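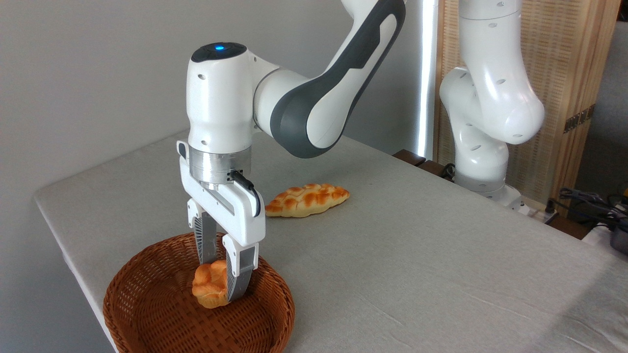

Round wicker basket on a light grey cloth

Are elderberries really poisonous raw, or is that just repeated?

Posted by Moven, September

Every recipe I open says raw elderberries will make you ill, and none of them says how ill or how many. My grandmother ate them off the bush and lived to a good age. I've picked nearly 2 kilos for cordial and I'm starting to suspect this is one of those warnings that gets copied from page to page. Does the cooking do anything, or can I cold-press them? I'd like a better source than "everyone knows".

Odari

You're right to be suspicious of copied warnings, but this one has something behind it. The seeds, stems, leaves and unripe berries contain compounds that can release cyanide when crushed and digested. A few ripe berries off the bush may do nothing at all, and that could be your grandmother's case. Cold-pressing is a different matter – you'd be crushing a lot of fruit, seeds and bits of stalk together and then drinking it by the glass. The usual result is vomiting and cramps.

Heat does help. I strip the berries with a fork, throw out anything green, bring them to a proper boil and keep them there for a good while before straining through muslin. What I don't believe is the stuff about cordial curing colds. Make it if you like the taste.

Matić

been eating them raw for years, never had a problem. people are scared of everything now

Tosovance

"Never had a problem" is what people say about most things until they do. I had a small glass of uncooked juice at a food fair and was up at 4 in the morning being sick. Could have been the pie, I admit, but I haven't repeated the test.

One thing missing above: check that it is elder. Dwarf elder has dark berries too, but it grows as a soft-stemmed plant that dies back in winter, and its berries tend to point upwards where common elder's hang down. Don't trust a phone app for that – mine gave me 11 possible matches for a hawthorn.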